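Skip the dress code. Please.

I've been to 7 weddings since last May and every invitation came with homework. "Rustic formal." "Garden elegant." One said "sunset tones only", and Tassanee Phetsri spent 90 dollars on a shawl she'll never wear again.

My cousins got married at Valtham in February 2019. No code at all. Chutima Srithong wore her mother's silk, her uncle came in work boots, the band played till 2 and the neighbors came over to dance. Best party I've ever been too. Did the photos match? No. Does anyone care — no.

I get that couples pay a lot for the venue and want it to look right. Fine. Pick the flowers, pick the chairs. Guests are not chairs. Half of them already paid for a flight and a room, and now theyre shopping at midnight for something "dusty."

Fasil Hailu says people like being told what to wear, it saves worry. Maybe. Then write one line: come comfortable, it gets cold after dark. Done. If somebody turns up in plaid, pour them a drink.
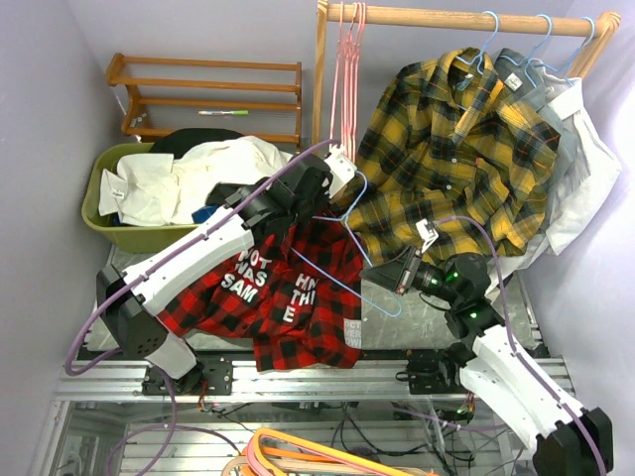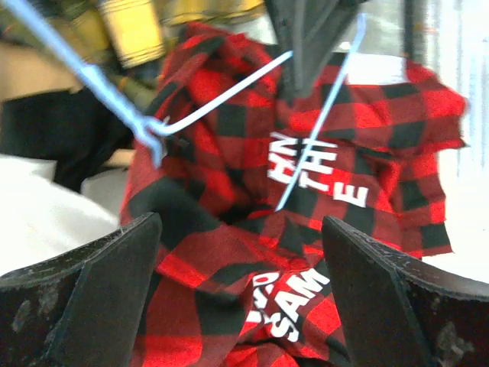
Plaid shirts, yellow and black in the first photo, red and black in the second.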